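Skustbridge stitches up its fall sewing season

September 25, 2026

Grarner Hospital in Skustbridge has opened sign-up for its fall suturing course, and anyone who still believes that surgeons spend their days making bold decisions under bright lights is welcome to read the syllabus. It is 56 pages long and most of it is about thread.

The course runs for 2 weeks in the Edier Room, on the ground floor next to the vending machines. There are 20 places. Last September's list filled before lunch, and the hospital has responded to this popularity by buying more thread and keeping the same number of chairs.

Participants start with short lengths and simple knots, then move on to running stitches, then go back to simple knots once the instructors have looked at the running stitches. Each person is expected to tie 100 knots before the final session and to keep a log of them. Last year's logs were checked. One contained a drawing of a fish.

Much of the second week goes to handling the loop, the stage at which a suture looks least like something a patient would want to hear about. The thread has to travel out wide and come home again without catching on anything, while one jaw keeps hold of it and the other stays close by. On red, glistening tissue, a silvery-gray strand shows up well enough, at least until it crosses a patch of glare and seems to vanish.

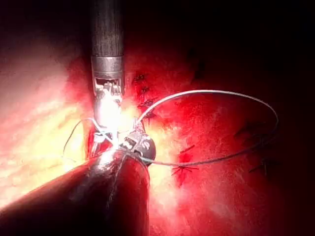
The Tsegaye knot makes its return

The second week ends with the Tsegaye, a knot taught at Grarner for longer than the current building has been standing. It takes more throws than the usual version, and opinion in the surgical department is split between those who say it holds better and those who learned it and would like everybody else to suffer too.

There was talk over the summer of dropping it. A survey went out, the replies came back about evenly heated on both sides, and the course office settled the matter by moving the Tsegaye to the last afternoon and providing cake. The cake comes after the knot. This was changed last year from cake before the knot, following complaints about the thread.

Passing the course brings a certificate and a place on the list for the advanced sessions, where the thread is finer and the instructors say less. Those who don't pass may repeat the second week at no charge, and several people have now done so often enough to have a favorite seat.

Sign-up and other details

Forms are at the course office and go back in the tray marked Edier Room – the tray marked Edier is for parking permits. Staff and residents from other hospitals may apply once Grarner's own people have had their turn. Reading glasses are allowed, coffee is not, and thread is supplied. Please don't take it home.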